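August 17, 2019

A slow Saturday, and I was glad of it. I had meant to walk down to Stirkamley before lunch for bread and stamps, but the rain kept starting up again every time I found my shoes, and in the end I put the kettle on and gave the day over to small things indoors. There is a whole biscuit tin of little bits and bobs that has been nagging at me since we moved the dresser – beads, buttons, broken keyrings, odd pieces from games long gone – and I do love a job like that, where you can sit down to it and let your mind wander off.

I like a shallow white tray for this sort of thing, lined with plain paper, so that every colour shows up properly and nothing rolls away under the fridge. The checked cloth is lovely on a table but hopeless for finding a dark bead on! 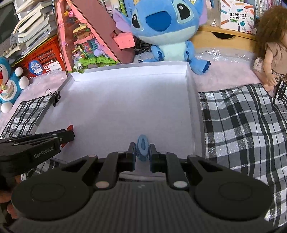 Is it better to sort by colour or by size? Colour first, I think, as the eye does most of the work for you, and then size afterwards if you still have the patience for it.

I hadn't quite the patience today. By four o'clock I had got through the reds and most of the blues, and then I stopped for a cheese scone and the end of the Graneo coffee, which has gone a bit stale but will do until Tuesday. The greens can wait. I found 37 pence and a button from my old winter coat at the bottom of the tin, and I was ridiculously pleased about the button, though the coat went to the charity shop 2 years ago.

Rain still going as I write. Must remember the stamps.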